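How to Plan a Budget for a Two-Armed Robot

Before you fall in love with any one arm, sit down with a cup of coffee and write out the job you want done. I started with soft things, plush toys mostly, and that one choice steered nearly every dollar afterward (hands first, then cables, then tables!).

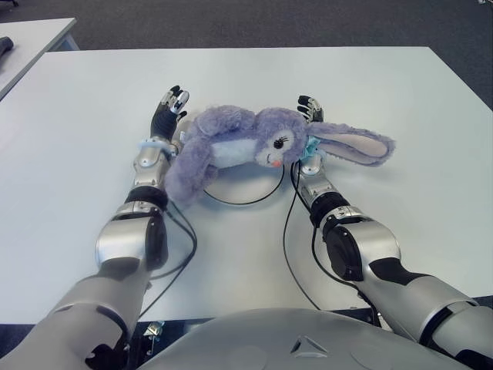
Last changed: June 16, 2023

Price the hands on a line of their own. When I compared Kasprzak and Cluvard, the arms came out close, but fingered hands pushed the total up in a hurry. Ask for spare fingertips in the same quote, and set aside 30 percent for cabling, mounts and shipping.

Then think about the table. Leave room for both elbows and for the cables, which will wander wherever they please. I put down $1,000 for furniture and spent almost all of it. 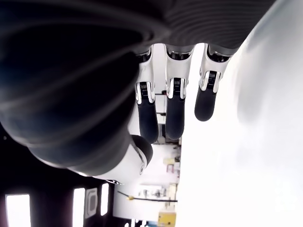 Three fingers and a thumb, with the joints between the segments

Count the joints before you sign a service plan, and get the price per finger in writing. My Tonutby quote was good for 30 days, so have your purchase order ready to go by then.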